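Moving the grasp planner off one big scene cloud

I spent most of January rewriting the part of our stack that decides what the arm is allowed to reach for. It was overdue. I'm writing it up while I still remember why I made the choices I made, and Vimala Kurian asked me twice where the notes were.

Some background for people who haven't read the earlier posts. We run a small tabletop manipulation stack called Gillovum. Perception gives us a point cloud and a set of object masks. A grasp sampler proposes grippers poses on each mask, a checker throws out the ones that collide, and the motion planner tries whatever is left in order of score. The test tasks are all kitchen counter tasks: put this in that, take this out of that, move this over there.

The old checker used one cloud for everything. Every point the depth camera returned went into a single voxel grid, and a grasp was rejected if any part of the hand model touched an occupied voxel that wasn't part of the target. That is easy to write and easy to explain. It is fine on a clear table. On a crowded counter it rejects nearly everything.

I pulled the logs from the Salinas runs to see how bad it was. Over one afternoon the sampler had proposed 1757 grasps. The checker passed 166 of them. I replayed a batch of the rejected ones by hand in the viewer and a lot of them were perfectly good. The hand would have fit. What killed them was a smear of bad depth next to shiny metal, or a mask that stopped a few millimeters short of the object's real boundary, so the object's own edge counted as an obstacle.

The mask problem was the more common one. If you want to pick up a block and the mask misses its rim, the fingers have to close on points the checker believes belong to something else. Reject. You can grow the mask to get around that, and the old code did have a dilation setting. But if you grow it enough to help with blocks, you also swallow the wall of whatever the block is sitting in. Then the checker lets the fingers go straight through that wall. Valdir Siqueira found that one, in simulation, luckily.

What I changed

The new version keeps a separate small grid for each object, plus one for everything that isn't assigned to an object. Each grid carries a confidence per voxel instead of occupied or free. A voxel that was seen from several views with consistent depth gets a high value. A voxel seen once, at a steep angle, next to a reflective patch, gets a low one.

The checker then adds up a cost in place of giving a yes or no. Touching a high confidence voxel of another object is still a hard reject. Touching low confidence voxels costs something, and the total has to stay under a limit. Points in the thin band around the target mask are handled on their own. They are treated as belonging to the target unless a neighboring object's grid also claims them, in which case the neighbor wins.

That last rule is the one I went back and forth on. Itzel Figueroa wanted the band to be split by distance to the nearest surface normal cluster, and she's probably right that it would be more accurate. I tried it. It took too long per grasp and it was fussy about noise. The simple rule gets the slot and bowl cases right, so I kept it and left her version behind a flag.

The other change was caching. The old code rebuilt the full grid on each perception update even if the arm hadn't moved and nothing on the counter had either. Now each object grid has a hash of its mask and pose, and it only gets rebuilt if the hash changes. Checking a full set of candidates on the desktop went from 875 milliseconds to a time short enough that I stopped looking at it. Most of the wait is in the motion planner again, where it used to be.

Things that went wrong

The first version had a bug where the confidence decayed on every frame, including frames where the arm was blocking the view. So if the arm hovered over an object for a few seconds, the object slowly stopped existing as far as the checker was concerned. The fix was to skip decay on any voxel that projects behind the arm model. I should have caught that before it went on hardware.

The second bug was units. One config file had the finger pad thickness in centimeters and the loader expected meters. Every grasp was rejected, and I lost most of a morning to it because I assumed the new cost code was at fault. There is now a check in the loader that refuses any hand dimension over a sensible size. Crisóforo Huerta wrote it and it's five lines. We should have had it two years ago.

Testing on a real counter

For simulation I used the usual generated scenes, but those are too tidy. Objects in them don't lean on each other and the lighting is even. So the layouts I tune against are ordinary kitchens with the ordinary stuff left out. The Dulley kitchen is the one I use most. It has brushed and polished metal close together, small tile behind everything, a clear jar, and plenty of height differences.
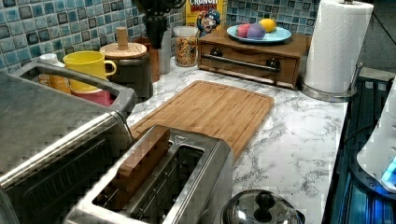
Counter layout at Dulley, with the wooden block in the toaster slot.

The block in the slot is the case I care about. The target is light wood, which gives decent depth, and it sits inside stainless steel, which doesn't. The old checker gave me no usable grasps at all on a layout like this. With the per-object grids the toaster's walls stay as hard obstacles, the bad points in between get a low value, and the sampler's straight-down grasps survive if the fingers are lined up with the long side of the slot. The ones across the slot are still rejected, as they should be.

The pot lid is less good. Its body comes back as scattered points and holes, and the black knob is a small island in the middle of that. The checker passes grasps on the knob now, but the scores jump between frames, so the planner keeps changing its mind about which one to try. I've added a small penalty for switching targets poses and it helps a bit. I don't love it as a fix.

The glass jar is the same story as always. The cereal in it shows up and the glass doesn't, so the grid is smaller than the jar. For now we pad anything the classifier labels as glass. Xóchitl Barajas has a depth completion model running at Sokcombe that may do better, and I'd like to drop the padding once I've tried hers on our logs.

The plate with the balls and the lemon on it turned up a gap in the neighbor rule. Round things on a plate have a thin sliver of shared points right where they touch down, and the plate claims all of them. That's harmless for a grasp around the middle. For a low grasp it makes the bottom of the ball look like part of the plate, and the checker rejects more than it needs to. I haven't changed anything for it yet.

Still to do

The cost limit is one number for all objects, and it should depend on what the neighbor is. Brushing a cereal box is a different matter from brushing a glass jar. The labels are already there, so it's mostly a matter of deciding on values and writing the table.

The viewer also needs to show why a grasp was rejected. At the moment you get a red hand and a total cost, and you have to dig in the log to see which grid it came from. I've started on coloring the voxels by how much each one contributed. It works for single grasps and falls over if you select a whole set.

The branch is merged. If you were using the old dilation setting, it is now ignored and you'll get a warning at startup. Delete the line from your config and the warning goes away.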